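The Long Way to a Short Purchase Order

How a small packaging shop learned to plan for its first robot arm, one line item at a time

The folks at Zarstead had been talking about a robot arm for 2 years before anyone wrote down a price. I say this with affection, because I've spent a good part of my working life sitting in on these conversations, and they nearly always go the same way. Somebody comes back from a trade show with a tote bag full of brochures. There's a lot of excitement over lunch. Then a quote arrives, and the whole idea goes in a drawer until the next trade show.

What got this one out of the drawer was a very plain problem. Zarstead packs small hardware kits, and all day long people walk to the supply cabinets, open a door or pull a drawer, take what they need, and walk back. It isn't hard work, but it is constant, and the shop wanted to know whether an arm could take over part of it on the evening shift.

They did something I wish more first-time buyers would do, and put money aside for planning before they put money aside for hardware. A small simulation firm called Prondetti was hired to build the cabinet job on a computer, arm and all, and to try it over and over in different positions.
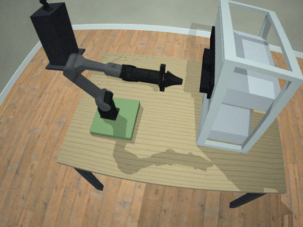

Now, the planning budget was not large. The shop set it at $3,000, and I'm told there was some grumbling even at that, mostly from people who felt you could learn the same thing with a tape measure and a piece of cardboard. I have a soft spot for cardboard myself. But a cardboard arm won't show you what happens at the elbow when the wrist has to come in low, and it certainly won't do it 328 times, which was the number of trial runs in Prondetti's final report (a thick, cheerful document with far too many tabs).

The first thing the report changed was the shopping list. The original quote, from a dealer named Ueda, had the arm at the top in big bold type and everything else tucked underneath as "accessories." That's a common layout, and I'd gently suggest that anyone reading such a quote turn it upside down. The mount, the gripper, the cabling, the guarding, the training days, the spare parts, the person who comes out when it stops – those are the lines that decide whether you can afford the thing. At Zarstead there were 7 of them, and put together they came to more than the arm did.

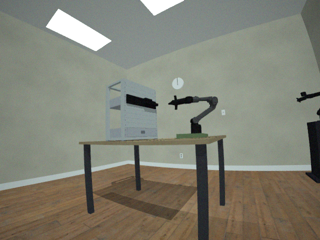
Floor space is the other item that tends to go missing from a budget, and it deserves a line of its own even if nobody is going to send you an invoice for it. You pay for it when you move a bench or lose an aisle. It helps a great deal to see the equipment standing in a whole room, and I like how modest the simulated one is, with its wall clock and its light switch and an electrical outlet down low behind the table. The arm and the shelving unit share one tabletop, facing each other, and part of a second arm stands off to the right on a tall pedestal of its own. Tabletop or pedestal is a real choice with real costs, and you'd do well to ask for a price on both. A table is easy to come by but has to be stiff enough for the job, while a pedestal wants a good patch of floor and usually some drilling.

Zarstead asked for both prices and took a while to make up its mind. The table won, partly on cost and partly because the crew on the floor liked the thought of being able to rearrange things later. I think they were right to listen to the crew, who after all will be the ones working beside it.

There was one more quote to consider, from Mesilel, which leases arms by the month with service included. Leasing costs more if you keep the machine a long time and a good deal less if you find out by summer that the job doesn't suit it. For a first arm, in a shop with no robot technician on the payroll, I lean toward the lease, though I know plenty of careful owners who can't stand the idea of paying for something they'll never own. Zarstead's owners are that sort of people, and they went around on it for most of February.

They settled on a short lease with an option to buy, a small reserve for repairs, and a second, smaller round of simulation in case the cabinets need to move. The order went out late one afternoon, a little after four, and the old trade show brochures are still in the drawer.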